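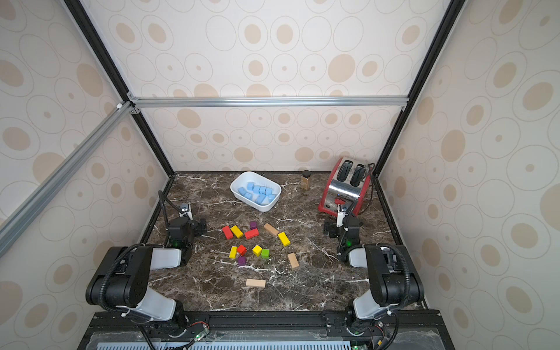 Dark brown marble with white veins, cream oval-print wallpaper

Nuline supplies and fits stone worktops and wallcoverings from its yard in Clamevside. Lefteris Liapis runs cutting and templating; Marina Xenos handles surveys and orders. Slabs are stored upright, indexed by batch and cut after the site template is signed. The Stergiou depot — added in December — holds 71 slabs and all roll stock. Wallcoverings are hung from one batch number per room.
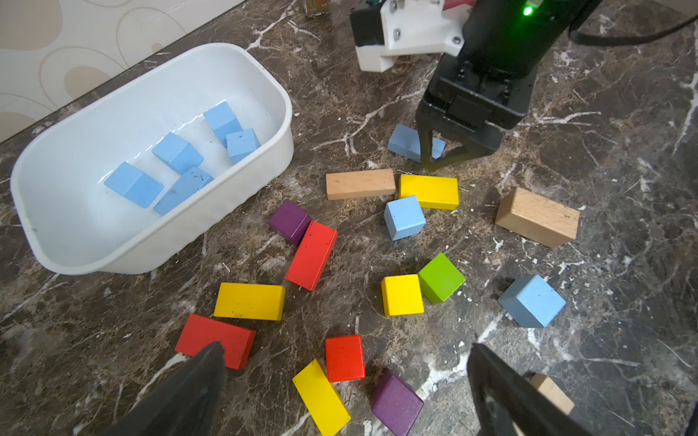 White basin and light blue blocks on the veined marble

Sealing is quoted separately. Site visits are by appointment.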